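Section 4. Comparing two pairs of hand-held grippers

If you've made it through Section 3, your Liltimo controller is talking to your computer and both status lines say ready. Good! Now comes the part I like best, where you get to find out which fingers suit your work. I wrote this section after going back and forth between the Tornness fingers (the long ones) and the Mosoti fingers (short and stubby) for most of March, and I've gone through the steps again for this edition, so the menu names match what you'll see on your screen.

Last revised 2021-11-27. Applies to controller software 3220 and later. If yours is older, the Compare menu won't be there and you'll have to do the update in Section 2 first. Sorry, I know it's slow.

4.1 Before you start

You'll need both grippers of the pair, their cables, the small hex key from the box, and a handful of things to pick up. I'd go for a mix: something stiff, something soft, something that slides. Soft things are where the finger sets differ most, so don't skip those, even if your real job is all boxes and blocks.

Pick a table you can reach across without leaning. I like a plain one, with the computer off on a separate desk, but that's taste more than anything.

Caution: Keep your own fingertips out of the jaws when the power is on. The grip force is low, but a pinch on the web of your thumb is no fun and I speak from experience.

4.2 Plugging in and zeroing

1. Switch the controller off. I mean the switch on the back, the one on the screen only puts it to sleep.

2. Plug the left gripper into port L and the right gripper into port R. The plugs fit either way around in either port, which I have grumbled to Pendness about more than once. If you swap them, everything will seem fine until you look at the logs.

3. Let each cable leave the back of the gripper in a loose loop before it drops away. A tight cable tugs on your wrist and you'll start fighting it without noticing.

4. Check that the mounting plate on top of each gripper is snug. Wiggle it. If it moves at all, give both screws a small turn with the hex key and wiggle again.

5. Switch the controller on and wait for both status lines to say ready.

6. Close both grippers all the way, choose Compare, then Zero, and hold still until you hear two beeps. Open them all the way and wait for one more.

Note: If you get the first two beeps and never the third, one of the grippers isn't opening fully. Nine times out of ten the finger screws are too tight. Back them off a hair and do step 6 again.

4.3 Holding the grippers

Wrap your fingers around the base and keep your wrist fairly straight. Both grippers should point inward, toward the middle of the table, at about the same height. You don't have to be fussy about it. What matters is that you start every try from more or less the same pose, or you'll end up comparing your own arms and learning nothing about the fingers.

I start with the jaws open and let one hand get to the object a little ahead of the other. My left goes first (no idea why, I'm right-handed), and if yours wants to do the opposite, let it! Just stick with whichever you choose for the whole session.
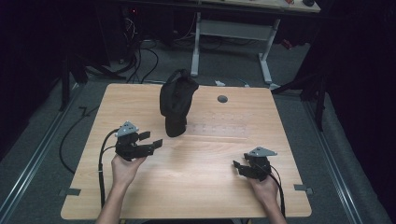 Figure 4-1. Starting pose with a soft black fabric object; left gripper open and slightly ahead.

Stand soft objects up when you can. A floppy thing lying flat gives the fingers almost nothing to get under, and the two sets will both look bad. Upright, you get a proper side to close on, and you can watch how much the cloth folds before the grip takes hold.

4.4 Running a comparison

1. Choose Compare, then New Session. Type a name you'll still understand next week. "test2" is not that name (I have 148 sessions on my drive and far too many of them are called test2).

2. Under Finger Set, pick the one you have fitted. The software can't tell by itself.

3. Set the number of tries. I use 15 per object. Fewer than that and one clumsy grab throws the whole result off, and many more and your forearms will let you know.

4. Put the first object near the middle of the table and get into the starting pose.

5. Press the foot pedal once. You'll hear a short tone, and the recording starts.

6. Close on the object, lift it clear of the table, hold it for a slow count of three, and set it down again.

7. Press the pedal to end the try. Press it twice quickly if you dropped the object or missed it. A double press still saves the try, it just marks it as failed, so please don't be shy with it.

8. Straighten the object up, go back to the starting pose, and repeat until the counter runs out.

9. Switch the controller off, change the fingers on both grippers (Section 3.5), and zero again as in 4.2. Then run the same objects in the same order.

Caution: Never change fingers with the controller on. The jaws can snap shut when the screws come loose.

Note: You can pause between tries for as long as you like. You can't pause in the middle of one. I've asked for it.

4.5 Reading the results

Choose Compare, then Results, and tick both sessions. You'll get a row for each object and a column for each finger set. The main score runs from zero to 100, and for everyday use I treat anything above 70 as good enough to move on with.

Look at the Regrip column too. It shows how often the jaws opened and closed again before the lift, and I find it tells me more than the score does. On cloth, my Tornness fingers score a little lower but hardly ever need a second go, while the Mosoti fingers get there in the end after a fair bit of nibbling at it. On small hard things it's the other way around, and the short fingers win easily. Your own numbers will depend on your hands and on what you're picking up, so take mine as a starting point.

If the left and right scores are far apart, check these before blaming the fingers:

- Ports L and R swapped (see 4.2, step 2)
- A mounting plate that has worked loose
- One cable snagged on the table edge or pulled tight
- Finger sets mixed, one long and one short. Yes, I've done it. For a whole afternoon.

4.6 Putting things away

Close both grippers before you unplug them, and coil the cables in wide loops. Wipe the finger pads with a dry cloth. Please don't use alcohol on the Mosoti pads, it turns them shiny and they lose their bite. I keep the spare finger set in a bag with its own screws, as the Tornness screws are slightly longer and will bottom out in the Mosoti fingers.

To copy your sessions to another computer, go on to Section 5.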